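Recording plate-stacking examples without losing your mind

These are the steps we use for the Skarnach plate task: green plate goes onto white plate, the arm goes home, you do it again. A full set is 50 episodes. It is as thrilling as it sounds.

1. Clear the table. Mugs, phones and snacks go elsewhere. Scuffs can stay – the model will have to live with them too.

2. Put both plates down with a gap between them. Don't line them up neatly. People love neat, and a policy trained on neat falls apart the first time somebody bumps the table.

3. Drive the arm to the start pose with the fingers wide open and check the wrist view. You want the whole green plate in it and at least part of the white one.

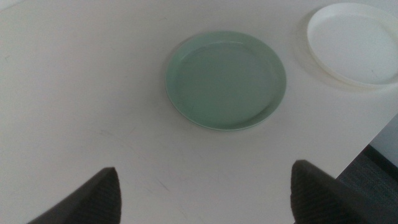 4. Name the session before you record. In Orach, type the task, your initials and the set number. "test_final_new" is already taken, several times over.

5. Hold still for 2 seconds, then record. Approach slowly, close on the rim, lift, carry, lower, let go. If you fumble, keep going and recover. A clumsy save is worth having; a panicked stop is just a short file.

6. Between episodes, move the green plate a little. Every 10 episodes, move the white one as well. A pale plate on a white table is hard to pick out, so expect Arroyo, our labeling tool, to complain about its outline. Fix those by hand.

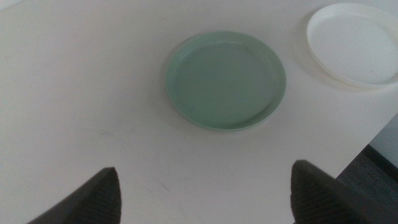 Wrist view with the fingers open, green plate ahead and white plate at upper right.

7. Play back the set before you leave. Delete episodes where the arm never moved. Marisol Restrepo once trained on 858 episodes without doing this and got a robot with a real talent for waiting.

Contact the Hurville lab | © Hurville | Back to top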